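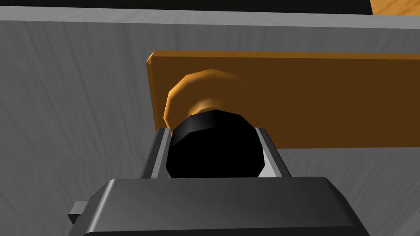
Home | Manuals | Downloads | Spares | Contact
Filed under: Kitchen & Pantry > Scales > Terov Bench Scale

Section 4. Setting Up and Leveling

4.1 Choosing a spot

The Terov weighs to the gram and sulks like an opera singer. Give it a flat, firm surface away from the oven, the open window and anything that hums. The top of a refrigerator hums. So does a dishwasher, and people do try.

1. Wipe the counter. A single grain of rice under one foot is enough to throw off the reading, and you will blame the scale.
2. Set the scale down with the display facing you.
3. Press gently on each corner in turn. If it rocks, go to 4.2. If it doesn't, go to 4.2 anyway.

4.2 Leveling

4. Find the bubble window at the back left. Turn the two front feet until the bubble sits inside the ring. Clockwise raises, counterclockwise lowers, and everyone gets it backward the first time.
5. Tighten the locking collars by hand. Pliers will strip them, and Flirnow, who make the collars, will not sell you just one.

NOTE: Models sold under the Valente name have the bubble window on the right. They are otherwise the same scale with a nicer box.

4.3 First power-up

6. Fit the batteries, or plug in the adapter, and press ON.
7. Wait 60 seconds. The display will show several numbers of its own choosing. Let it finish.
8. When it settles on 0, press HOLD and ZERO together until you hear two beeps. One beep means you let go too soon.

4.4 Calibrating

9. Hold CAL until the display reads 600.
10. Put the 600 g weight in the middle of the platform. A bag of sugar that says 600 g on the front is not a calibration weight. Sugar companies are generous people, but not precise ones.
11. Take your hands off and wait for the beep.
12. Remove the weight. The display should return to 0. If it shows E49, the scale moved during calibration; start again from step 9. If it shows E91, the batteries are low, whatever the battery icon says.

CAUTION: Do not stack mixing bowls on the platform for storage. The load cell never gets a rest and will drift by August.

CAUTION: The platform is washable. The rest of it is not. Mirilura's service desk can tell the difference between steam damage and a trip through the sink, and Vaughan Rewi, who opens the returns, has seen pancake batter in places it should not be able to reach.

Recalibrate after moving the scale, even if you only moved it to look for the rice.

4.5 Changing units

13. With the platform empty, tap UNIT to step through g, oz and lb:oz.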